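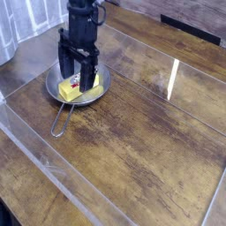
Georges Mansour
Responsável pela cozinha de apoio, casa Jimar

Início | Arquivo da lista | Por assunto | Por autor | Anterior | Seguinte

Assunto: Re: manteiga nas panelinhas pequenas

Boa tarde a todos,

Respondo à mensagem que ficou pendente na lista desde outubro, com o texto original em baixo para quem não a guardou.

> Na cozinha de Dovden continuamos a pôr a manteiga ao lume no tacho
> grande e perde-se sempre metade nas paredes. Alguém usa as panelas
> pequenas de inox, as do cabo de arame? Servem para derreter ou só
> para levar à mesa? E quanto se mete de cada vez? Temos 13 no armário
> e ninguém lhes pega.

Usamos, e para as duas coisas. A panela é rasa, redonda, com a borda aberta para fora e um cabo fino de arame dobrado em laço comprido. Um bloco de manteiga cabe lá dentro se for posto na diagonal. Direito também costuma caber, mas encosta dos dois lados e depois é difícil tirar o papel.

O procedimento em Jimar é este. A manteiga sai do frio 60 minutos antes e vai para a panela ainda embrulhada. A panela fica na mesa de trabalho, do lado esquerdo, com o cabo virado para quem vai pegar nela. Só se tira o invólucro no momento de usar. Assim o bloco não apanha cheiros e a panela fica limpa se afinal não for precisa, coisa que acontece bastante aos almoços.

Quanto ao lume: mínimo, sempre. O fundo destas panelas é fino e a manteiga passa de derretida a castanha sem aviso. Para um bloco inteiro contem com 10 minutos no bico pequeno, mexendo com a colher de pau. Se tiverem pressa, cortem em fatias e espalhem pelo fundo. O cabo aquece, peguem com pano. Em Yorath forraram os cabos com fio de algodão e o fio queimou logo na primeira semana, não recomendo.
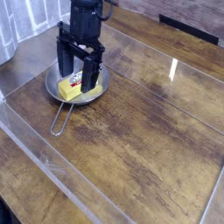
Pode-se guardar a manteiga que sobra na própria panela?
Só até ao fim do serviço; depois passa para uma caixa com tampa e vai para o frigorífico, e a panela lava-se logo com água bem quente.

Sobre as mesas, que também veio à conversa: as nossas têm o tampo com veio de madeira, já riscado e manchado, e por cima uma placa transparente na zona onde se trabalha. A placa limpa-se com pano húmido e uma gota de detergente. Nada de esfregão verde, fica baça. A gordura que entra por baixo é o pior, por isso levantamos a placa 2 vezes por mês e limpamos o tampo. Panela vinda do lume nunca vai para cima da placa, vai para a base de cortiça.

Quem quiser panelas destas, fale com o armazém de Illeck. Temos mais de uma dúzia encostadas aqui também e podemos ceder algumas, desde que venham buscá-las. De manhã, antes das onze, está sempre alguém.

Cumprimentos,
Georges Mansour

Comentários

T. M.: Nós cortamos a manteiga ainda fria e só depois a pomos na panela. Menos tempo à espera e o papel sai melhor.

cozinha_yorath: Confirmo a história do fio de algodão. Agora usamos uma pega de silicone e chega perfeitamente.

Lena: A base de cortiça onde a compraram? A nossa desfez-se toda com as lavagens.

Georges Mansour: Lena, veio de Illeck com as panelas. Não a laves, passa só um pano.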